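Schools should stop leaving the handover to chance

8/20/24

In April a primary school in Onsri sent a letter home to over 300 families. It said that a child of seven had left the site at the end of the day with an adult who was not on the collection list. The child was found unharmed 17 minutes later. The letter thanked parents for their patience and said procedures would be reviewed.

I have read the reviewed procedures. They run to a page and a half, and the main change is a new sign by the gate.

Schools put a great deal of effort into who gets in. There are lanyards, buzzers and a visitors' book. Far less thought goes into who leaves, and with whom. At quarter past three a teacher who has been on her feet all day is asked to match 30 children to 30 adults through a crowd, often in the rain, while two parents try to talk to her about reading books.

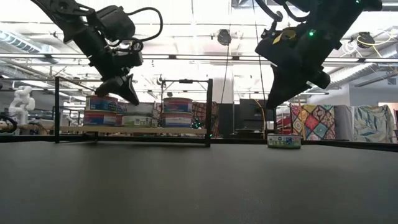 The usual answer is to buy something. Juvard, the trust that runs the Onsri school, is looking at an app that lets parents name who is collecting. It may help a little. But an app cannot stand at a door. A playground at home time needs a second adult at each classroom door.

That costs money. By my sums, 80 extra hours a term would cover the infant classes at a school this size, and Juvard should pay for them before it pays for software. If it can't, it should say so plainly and let parents decide whether a staggered finish would suit them. Nirkix Road Infants already does this, with the youngest out first, and the gate there is much calmer.

The trust meets again next month. Parents can send in questions beforehand, and I would urge them to ask who will be standing at the door.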